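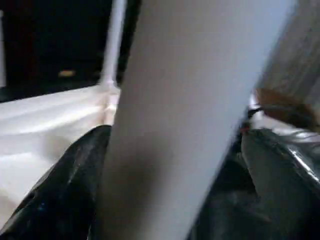 Stonura vend et reprend du mobilier d'appoint en kit depuis l'atelier de Bristell. Cette page regroupe les questions que nous recevons le plus souvent sur les commandes, la livraison et l'entretien. Pour tout ce qui touche aux finitions, demandez un échantillon avant de commander : un gris clair, lisse et mat, comme sur la photo, change nettement de ton dès qu'une ombre passe dessus. Page mise à jour le 7 novembre 2021.

Quels sont les délais de livraison ?
Comptez cinq jours ouvrés pour un article en stock. Les commandes de plus de 300 euros sont livrées sans frais. En dessous, le tarif s'affiche dans le panier avant le paiement.

Puis-je retirer ma commande sur place ?
Oui, au comptoir de Bristell, avec le numéro de commande et une pièce d'identité. Une autre personne peut venir à votre place si son nom figure sur le bon de retrait.

Il manque une pièce dans mon colis, que faire ?
Écrivez au service pièces, tenu par Hanane Salem, en indiquant la référence imprimée sur la notice. Les petites pièces partent par courrier. Les éléments longs sont envoyés par transporteur – il faut alors un numéro de téléphone.

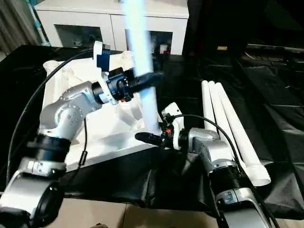 Tube en plastique blanc, à la verticale.

Puis-je retourner un meuble déjà monté ?
Oui, dans les trente jours, à condition de le démonter et de protéger les surfaces. Posez-le à l'envers sur une couverture et retirez les pieds un par un.

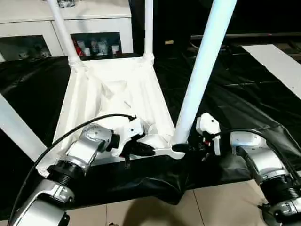 Rangez ensuite la visserie dans un sachet fermé et joignez-le au colis. Un retour incomplet est remboursé après déduction des pièces absentes.

Quelle charge une table d'appoint peut-elle supporter ?
Elle dépend du modèle et figure sur la fiche produit. Pour la gamme Skinell, c'est 100 kg répartis sur le plateau. Ne montez jamais dessus.

Comment nettoyer le plastique clair ?
Eau tiède, savon doux, chiffon non abrasif. Évitez l'acétone et les éponges à récurer. Dans les rainures, une brosse souple suffit.

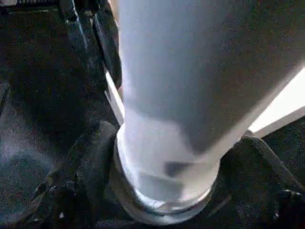

Élément cylindrique clair, avec sa collerette.

Reprenez-vous les anciens meubles ?
Oui, pour nos propres gammes, contre un bon d'achat. Fadwa Ait Ali fixe le montant après examen au comptoir. Les meubles d'autres marques ne sont pas repris.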